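Trukine Site Services
Robot Teaching Area: Pre-use Inspection Checklist with Inspector's Comments

Station: Bench 2
Area: Demonstration and Hand Guidance
Inspected by: Kalliopi Dervishi
Countersigned by: Miłosz Michalski
Inspection day: Tuesday
Checklist reference: 838

Scope

This checklist is to be completed before any operator teaches a task at the station, whether by moving the arm by hand or by driving it from the remote console. It does not cover automatic running, for which a separate checklist applies. Each item is marked Pass, Pass with comment, Action or Not applicable. An item marked Action must be closed before teaching begins unless the comment states otherwise.

Section A. Access and floor

A1. Floor clear of trailing leads and spillages on the operator's side.
Result: Pass

A2. Operator able to step back from the arm without obstruction.
Result: Pass with comment
Comment: A stool had been left in the exit path and was removed during the inspection. Stools are to be returned to the writing desk when not in use.

A3. Boundary of the teaching area marked and legible.
Result: Pass with comment
Comment: Tape is worn at the door end. Renewal requested under job 178.

Section B. Emergency and protective stops

B1. Emergency stop on the hand-held pendant tested with the arm at rest.
Result: Pass

B2. Emergency stop at the remote console tested.
Result: Pass

B3. Enabling switch stops motion both on release and on full squeeze.
Result: Pass with comment
Comment: Correct in both positions. The switch is stiff and two operators have reported hand fatigue in long sessions. Edith Cuadros has asked Ivanov to quote for a replacement.

B4. Reset following a stop requires a deliberate action by the operator.
Result: Pass

Section C. Hand guidance

C1. Payload and centre of gravity entered for the fitted gripper.
Result: Action
Comment: The stored payload was that of the previous tool. With the wrong value the arm may drift when hand guidance is switched on. Values corrected and checked by V. Leka. Item closed before teaching.

C2. Arm holds position when released in three different postures.
Result: Pass

C3. Speed limit for hand guidance set and locked by password.
Result: Pass

C4. Operator holds the arm at the agreed points only, with fingers clear of the joints.
Result: Pass with comment
Comment: One trainee was seen to guide the arm by the gripper itself. Correct practice was demonstrated and the trainee repeated it satisfactorily.

Section D. Remote control

D1. Operator has a direct view of the gripper or a working camera view.
Result: Pass

D2. Directions on the controller match directions of movement at the bench.
Result: Pass with comment
Comment: Left and right are reversed for an operator seated on the far side. The Fallutum console software offers a setting for this. It must be confirmed at every change of seat.

D3. Loss of connection brings the arm to a controlled stop.
Result: Pass
Comment: Tested by disconnecting the network lead during slow movement.

D4. Second person present at the bench while the arm is driven remotely.
Result: Pass

D5. Control passed between operators by spoken request and spoken reply.
Result: Action
Comment: Handover was made by gesture on one occasion. Līga Kļaviņa will brief both shifts. Teaching may continue with a supervisor present until the briefing has been given.

Section E. Gripper, cables and fixings

E1. Gripper fingers secure and free of damage.
Result: Pass

E2. Wrist cables have enough slack for the full range of the task and do not snag.
Result: Pass with comment
Comment: The loop at the wrist should be watched when the last joint is turned through a wide angle. Operators are to teach such turns slowly on the first attempt.

E3. Fixing bolts at the tool flange checked for tightness.
Result: Pass

Section F. Work surface and task objects

F1. Objects for the task are light, free of sharp edges and on the agreed list.
Result: Pass

F2. Charging leads and personal items kept out of the path of the gripper.
Result: Pass with comment
Comment: Where a powered item forms part of the task, its lead must be included in the task sheet and its route considered before the first demonstration.

F3. Cloths and other soft items placed so that they cannot be drawn into a joint.
Result: Pass

Section G. Records

G1. Demonstrations saved under the correct task name, with failed attempts marked.
Result: Pass with comment
Comment: Of the 34 demonstrations on record for the Iltiso task, all carried a name and operator initials. Failed attempts are to be kept and not overwritten.

G2. Operator's training record in date.
Result: Pass

Outcome

The station is released for teaching subject to the condition at D5. Any change of gripper, controller or seating position requires Sections B, C and D to be repeated in full. The signed copy is to be kept at the station until the April review, when it will be passed to Miłosz Michalski for filing. 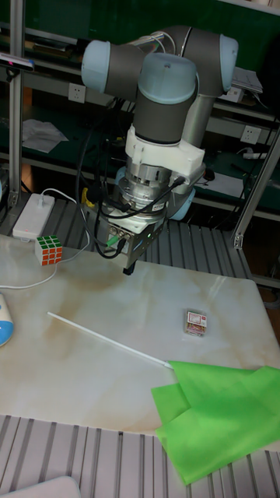 Defects found between inspections should be entered in the station log and reported to the shift supervisor before the arm is next moved.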